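Reconciling a Petty Cash Log by Hand

Applies to: paper logs with a single float and one custodian
Last revised: 3rd September
Maintained by: Ravindra Rajput

A petty cash log is reconciled by comparing three totals: cash on hand, receipts held, and the fixed float. If cash plus receipts equals the float, the log balances. The procedure below covers a log kept in pen on loose sheets, as used at the Flumbridge office before entries are typed into Sokanell. It doesn't cover card purchases or mileage.

Before you start

Stop all payouts until the reconciliation is finished. A payout made halfway through will show up in one total and not in another.

Put the sheets in page order. Each sheet should carry a page number, an opening balance and a closing balance. The opening balance of each sheet must match the closing balance of the sheet before it. If it doesn't, mark the break in pencil and leave it for the error checks further down.

Clear enough desk space to lay out the sheets and the receipts side by side.

Counting the cash

Count bills first, highest value to lowest, then coins. Write the subtotal for each denomination on the count slip before moving to the next. Add the subtotals. Count everything a second time without looking at the slip, and compare.

IOUs are not cash. List them separately, with the name and the date, and get them cleared before you close the period. 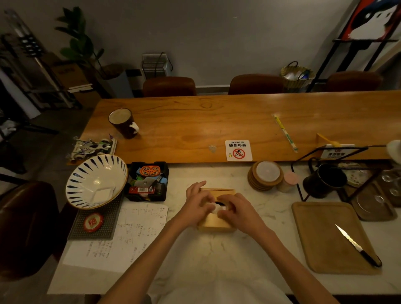
Totaling the columns

Work with one column at a time. Add from top to bottom and write the result lightly in pencil under the last entry. Then add from bottom to top. Adding in the same direction twice tends to repeat the same slip, particularly where a carried digit is involved.

When both results agree, ink the total. Do the same for each category column, then add the category totals across. The cross total must equal the total of the "Paid out" column.

Worked case, from a short April sheet:

Float: 200.00
Cash counted: 86.45
Receipts held: 110.85
Cash plus receipts: 197.30
Difference: 2.70 short

Finding a difference

Run the checks in this order and stop when the difference is explained.

1. Divide the difference by 9. If it goes evenly, look for two digits written in the wrong order. In the case above, 2.70 divided by 9 is 0.30, so a swap between the dollar and dime places is likely. The sheet showed 14.20 for a receipt that read 11.50 – a plain misreading that happens to give the same result, so always go back to the receipt itself.

2. Divide the difference by 2. Look for an entry of that amount placed in the wrong column.

3. Search for an entry equal to the full difference. It was either left out or entered twice.

Corrections

Draw a single line through the wrong figure, write the right one above it, and initial it. Don't use correction fluid. If a sheet has more than 3 corrections, copy it onto a clean sheet and staple the original behind it.

Keep signed sheets in the Ilard binder for 21 months.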